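Learning to Listen Before You Draw: Yanling Zheng on Taking Notes for a Room

Yanling Zheng has spent most of her working life at the side of a meeting with a marker in her hand. She runs workshops for Remar, a small training firm that teaches office teams how to run meetings and explain their work to each other. When we spoke she had just come back from two days with the planning staff at Wollico, and her fingers were still green from a leaking pen.

She got into the work by accident. Her first job was in customer support, and her manager asked her to take minutes because she typed fast.

"I typed everything," she said. "I sent out nine pages after a one-hour call. No one read them. One week my laptop died and I had to use a flip chart, and people started pointing at it and correcting me. That was the first time anyone had looked at my notes during the meeting."

She still thinks the correcting is the main benefit. When notes are up on the wall, a wrong date or a missing name gets fixed on the spot. When they arrive by email the next day, the mistake has usually been passed along already.

I asked how much drawing skill a person needs. She says she gets the question at the start of every class, generally from someone sitting near the back.

"You need a box, an arrow, a circle and a stick figure. I can't draw a horse. In all these years I haven't needed a horse."

Her classes spend the first morning with the markers in a drawer. People work in pairs. One talks for three minutes about a problem at work, and the other listens and then says it back in two sentences. Most people find this hard. They remember the beginning and the end, and they lose the part in the middle where the speaker said what they wanted.

"If you can't say it back, you can't put it on a wall," Zheng said. "You'll draw the first thing you heard, and it'll be a light bulb. Everybody draws a light bulb."

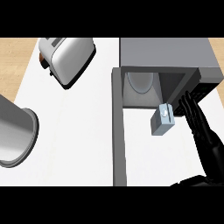

The afternoon is for lettering and layout. She has people write in capitals, with a thick marker, and then walk to the far end of the room to see what they can read. She limits the page to 77 words. I asked where that number came from, and she said a student counted the words on one of her better charts and she kept the figure as a rule.

Color comes last. She allows two: black for what was said and one other color for what was decided. She has seen charts with six or seven colors and says the people who made them could not tell her afterward what each one meant.

The largest group she has worked with was at a supplier conference for Clukorwood, with 300 people in the hall. She had a sheet of paper the length of the stage and an assistant, Karthikeyan Poduval, who stood in the front row and wrote down names and figures so that she could concentrate on the argument.

"Karthikeyan saved me that day," she said. "A speaker gave three budget numbers in one breath. I had the first one. He had all of them on an index card."

Poduval now teaches his own version of the course on Saturday mornings at the Annamalai learning center. I reached him by phone. His class is aimed at people who give talks more than people who record them, and he has changed the order of things.

"I ask them to explain their topic with no slides," he said. "Then I ask what they were doing with their hands. If someone made a shape in the air, that shape is probably their first slide."

He charges less than Remar does and keeps the class at eight people. He and Zheng disagree on one point, which is whether to prepare anything in advance. Poduval likes to sketch a frame for the page the night before, with a title and some empty boxes. Zheng wants a blank sheet.

"If there are four boxes, you'll find four things," she said. "Maybe there were only two."

She does not think every meeting needs a chart. Short status calls don't, and neither do personnel talks, where people may not want their words up on a wall. For anyone who wants to practice, she suggests the radio. Pick a ten-minute interview, listen once with the pen down, and then fill one page from memory. Play it again and mark what you missed in the second color.

Her next two-day class at Remar is in May. Markers are provided, and she asks people to leave their laptops in their bags.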